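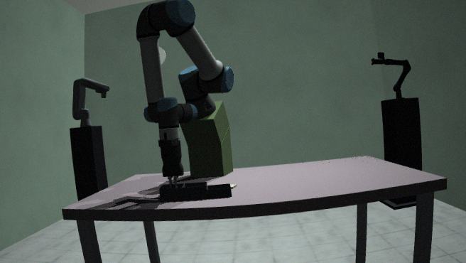
OPEN DAY NOTEBOOK

The first robot on show at the Trilmont open day does not exist, and Hendrik Adams would like to get that out of the way early.

"People come in, they look behind the screen, they look at me," he says. "One man asked when we were going to bring it out."

Adams runs the simulation side at Trilmont, which sorts small parts for firms too small to sort their own. On Sun 26 June he was at the front of a room full of folding chairs, showing more than 100 visitors an arm on a green pedestal that lives entirely in software. The table is pink, or lavender, depending on whom you sat next to. I asked who chose it.

"A colleague. He was asked for something neutral." He lets that sit for a while. "We could change it in 2 seconds. We've had meetings about it."

The program is called Kuson, and the idea is plain enough. You let the arm make its mistakes in there, and you send it to work on real parts later. Adams ran the reaching demo first, with the gripper pointing straight down and its fingers just above a flat black piece on the tabletop. A boy in the second row asked if it was stuck.

"It's thinking," said Adams. Then, to me, more quietly: "It was loading."
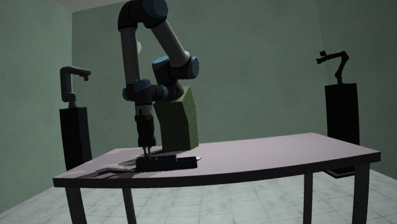 Three bins and a lot of waiting

After coffee came the sorting table, where a black tray has three compartments and the small parts lie loose behind it. I had expected something faster. Adams gets this a lot.

"Everybody has seen the videos with the music on," he says. "Take the music off and it's an arm next to a table. I find it restful. My wife came last August and read a magazine."

He is fond of the small parts, and talks about them the way other men talk about trout. The red block is easy. The cream ones are not, he says, and he would prefer not to discuss the little gray ones in front of guests. 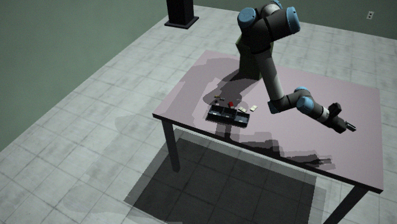 The sorting table, fingers free, red block behind the tray.

Is it frustrating, I ask, to spend a working life on something a toddler does for fun?

"A toddler stops after 4," he says. "We left this going over a weekend and came back to 745 tries. I'm not saying they were good tries."

The last stop was the view from the robot's end, round as a porthole and bent at the edges. Two visitors said it made them seasick — one of them stayed for the whole thing anyway. Adams likes it best of all the views, partly for the shadows, which he says took longer than the arm did.

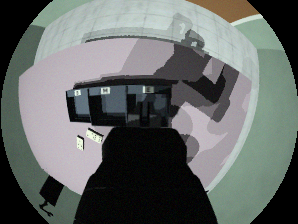 Looking past the gripper to the bins, with two cream blocks on the near side.

I asked what he would tell someone thinking of coming next year.

"Sit on the left," he says. "The radiator's on the right and we can't turn it off. That one's real."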